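Workplace inspection checklist: packing bench and surrounding floor
Site: Sekdale, ground floor, bay 4
Inspected by: Marlene Brito
Accompanied by: Lukian Karpenko
Date: 2 June 2023
Previous inspection: May, by Aníbal Grajales

Ratings used: OK, Monitor, Fix, N/A. Anything rated Fix needs a name beside it. Comments are in the order the items were checked. The bench top, the green box and the floor nearest the bench are covered first. 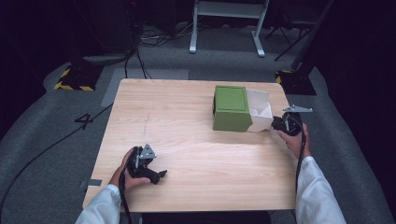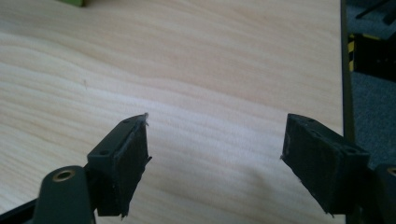
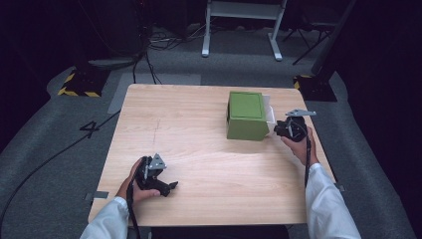 1. Bench top

1.1 Surface smooth, no splinters or lifting edges
OK. Ran a cloth over the whole top and it didn't catch.

1.2 Surface clean
Monitor. There is a tiny brownish mark in the grain and faint scuffs on the top. Neither can be felt with a fingernail. Wipe down with the mild cleaner only. Do not use the scouring pads from the kitchen.

1.3 Tape on edges
Monitor. Grey tape strip at the near left corner. It is flat at present. Replace it if a corner lifts enough to catch a sleeve.

1.4 Stable when leaned on
OK. Lukian leaned on each corner in turn. No rocking.

1.5 Glare
Monitor. The light leaves a washed-out patch on the pale top. It makes small marks and scraps of tissue hard to spot. Check the top from the side as well as from above before calling it clean.

2. Boxes and packing material

2.1 Boxes in sound condition
OK. Green box has square corners and no crushing. Same style as the Meline sets already in stores.

2.2 Flaps and tissue kept clear of the bench edge
Monitor. White flaps that stand up or stick out get knocked by people walking past on the right. Fold them in when work stops.

2.3 Box position
OK. Far half of the bench is fine for one box. If a second is brought over, take the first one away.

2.4 Knives and blades
N/A. Boxes come to this bench already open. Blades stay at the Palamarchuk counter and are signed out there.

2.5 Maximum load for one person
OK. Nothing packed here comes near the limit. The card on the wall still gives the old contact number. Yanti Hidayat to reprint.

3. Floor

3.1 Carpet flat, no lifted seams
OK around the bench. One seam near the door has started to lift. Fix. Vira Moroz to arrange.

3.2 Cables across walking routes
Fix. A long black cable curves over the carpet on the left of the bench, beside the number 4, and there are tangled cables on the floor behind. Cover the long one or run it along the wall. Bundle the rest and keep them behind the bench. This was rated Monitor in May and should not be left at that again. Lukian Karpenko.

3.3 Cables hanging at the bench
Monitor. Black cables hang down past the near edge and on the right-hand side. Keep knees and chair legs clear of them, and don't pull the bench out without looking underneath.

3.4 Bay number readable
OK. The 4 is large and black and can be read from the walkway.

3.5 Stands and feet
Monitor. The white metal stand behind the bench has feet that rest on the carpet. Walk around it, not between it and the bench.

4. Equipment bases

4.1 Hazard striping in place
OK. Yellow and black edging is easy to see against the carpet. Aníbal asked for it to be checked with the lights low as well. Done, still visible.

4.2 Nothing stored on bases
OK at the time of inspection. Coats have been left there before. Hooks are by the door.

5. Lighting

5.1 Bench lit well enough for the work
OK.

5.2 Rest of room
Monitor. The room is dark beyond the bench. Anyone carrying a box to stores should put the main lights on first. Yanti to ask Petano for a quote on a second switch by the stores door.

6. Exits and first aid

6.1 Exit route clear
OK. Walked from bench to door with arms full.

6.2 First aid kit sealed and in date
Fix. Seal broken and plasters low. Vira Moroz to restock within 7 days.

6.3 Extinguisher tag current
OK. Tag number 37.

Follow-up

Items 3.1, 3.2, 2.5 and 6.2 go on the action sheet. Lukian has a copy. Item 3.2 to be looked at again before the next delivery of boxes. Signed copy is in the binder at the front desk, behind the tab for bay 4.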